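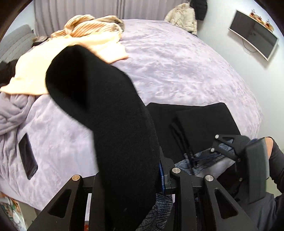 Gakside hand-teaching project: minutes
Saturday, July 8, 2023

Present: Li-hua Hsu (chair), Estela Arancibia (minutes), two from the Longo side by phone. Apologies from Uloro.

1. Last minutes
Agreed, with one change. Item 4 said the sock work was "going well". Li-hua asked who had said so. Struck out.

2. Count so far
Estela reported 507 usable demonstrations against a target of 900. Another 14 were thrown out because the grip point was hidden behind the fingers for most of the clip. Longo asked whether the 900 had ever been worked out or just picked. Li-hua said picked. She would like somebody to show her a curve before we collect the other half.

3. Laundry on beds
Long discussion. Dark socks remain the worst. Black fingers on a black sock on top of other black clothing gives the tracker very little to go on, and Estela doubts that more of the same will fix it. Longo felt the variety was good for training. Li-hua said variety was being used as a word for whatever we happened to record. She wants dark-on-dark clips tagged separately so that we can see what they do to the results.

Fleecy blankets also came up. The fingers pick up pile along with the sock and the person corrects for it by feel without noticing. A robot arm following the same path has no such feel. Estela has asked for this to be written down at three meetings now. It is written down.

4. Remote control against hand-held
Proltis still claim their remote set-up gives cleaner paths. Nearly 2 hours were spent on it at the last trial for a handful of folded shirts. Li-hua accepts the paths may be cleaner but sees no use in them at that speed. Longo would like a fair test with the same garments both ways. Agreed, provided the failures are kept in as well.

5. Speed of movement
Several people are moving too fast and the clips smear. Guidance to be reissued. Estela pointed out that it was reissued last time.

6. Actions
Estela: tag dark-on-dark clips, resend guidance.
Longo: write up the side-by-side test, one page.
Li-hua: ask Proltis for raw figures, including failed attempts.

Next meeting in August, day to be fixed when Uloro reply.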